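Binine, finally (and my knees)

So. We did it. Three years of Milla saying "next spring" and then it's September and Jovita just books the bus and texts everybody the time. 5:40 am. Who picks 5:40.

Five of us in the end. Me, Jovita, Anayeli, Ximena, and Milla, who is a dog and did better than any of us. Stan stayed home with a bad ankle and sent weather updates all day like we couldn't see the sky.

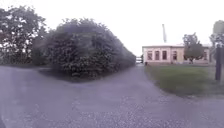 Last updated: 19 Sep 2020

The trail up Binine starts behind the old pump house and it does not ease you in. First 300 meters of climbing are basically stairs made of roots. I had packed way too much. Two jackets, a whole melon (Anayeli's idea, she did not carry it), a stove we never lit. By the first spring I was handing stuff out to anyone with room.

Then it flattens for a bit and you think ok, this is fine. It's not fine. The gravel part is after that. One step up, half a step back, sand in teh shoes. Ximena sang the entire way, same song, I still have it in my head.

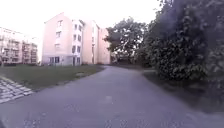
Montserrat Bautista
Weekend hiker, writer of this blog

Top by noon. 3096 meters on the sign, and I touched it twice. Windy, freezing, we ate the melon standing up in gloves. Best melon of my life. Stayed maybe twenty minutes and then Jovita wanted down before the clouds came in, and she was right, they did.

Going down was worse. My knees have not forgiven me. Should of brought poles, everyone told me, I didnt listen.

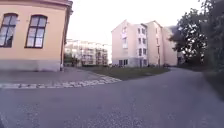

We slept that night in Bristmont, all of us in one room at the guesthouse, boots lined up on the balcony because of the smell. Soup, bread, asleep by eight. In the morning I could barely do the steps so I walked the flat streets instead, slow, looking at houses. I've decided I want tall windows with rounded tops and a peach-yellow wall around them. No mountain needed. Anayeli says I'll be asking about the next climb by February. We'll see. Bus home was late.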